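Tikendale Furnishings Reuse Project
Progress report to the Wandura Fund, second period

Prepared by Slavica Gashi, project lead

1. Where we are

The grant pays for the collection, sorting and resale of curtains, wallpaper, rugs and small soft furnishings that would otherwise go to the tip. This report covers the period up to the end of December. Spending is in line with the budget except for transport, which is explained in section 4.

We said in our application that we would open the Kouris Street store by the start of this period. It opened three weeks late. The delay was down to the electrical inspection, which failed first time on two sockets in the back room. Both have been replaced and the certificate has been sent to you separately.

2. Collections

We made 208 household collections in the period, against a target of 270. The shortfall falls almost entirely in the first six weeks, when we had one driver. Ankit Bhardwaj joined in the seventh week and the weekly figure has been on target from then on.

We also took 854 part-used or unopened rolls of wallpaper from trade sources. Most came from Skenus, who closed a showroom and let us clear the stockroom. This was more than we had planned for and it has filled the upper racking. We do not intend to take any more trade paper until at least half of it has gone out.

Curtains remain the hardest item to shift. People want a particular drop and we rarely have it. Stavros Christodoulou has started measuring every pair on arrival and writing the size on a tag, and sales have picked up a little.

3. Sales and free issue

Wallpaper is sold by the roll at a flat price, with single rolls and offcuts given free to schools and playgroups. Bold prints have gone faster than plain ones – leaf and flower patterns on dark grounds especially – and we have moved these to the front of the shop. Plain creams and greys are slow.

Rugs sell well when they are clean and not at all when they are not. We would like to discuss the cost of a second-hand carpet cleaner at the next review meeting.
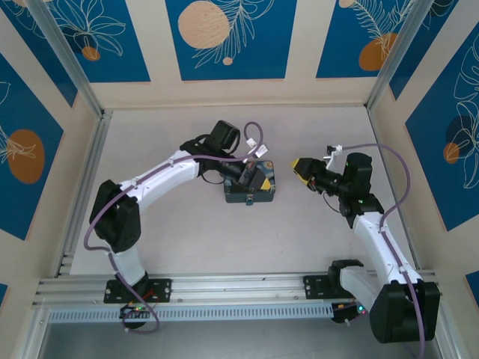

Page last changed: Feb 2, 2024

Large leaf prints in white line on deep blue, with circles in orange and peach, are the sort of pattern customers ask for most. We have very little left in blue and would welcome more.

4. Transport costs

Fuel and van hire came to more than the budget line allowed. The hired van was needed for the Skenus clearance and for two rug collections that would not fit in our own vehicle. Rafail Karagiannis has moved the difference from the training line, with your office's agreement, and the revised budget is attached.

5. Staffing

We now have 4 paid staff, all part time. Spyros Christodoulou has taken over the shop rota. The Saturday post is still vacant after two rounds of advertising, and we are covering it by turns.

6. Next period

– Clear the backlog of unmeasured curtains
– Reduce the wallpaper stock by half
– Fill the vacant post
– Get three quotes for damp treatment on the rear wall of the store

The next report is due at the end of the coming quarter. Receipts for the racking and the shop till will follow with it.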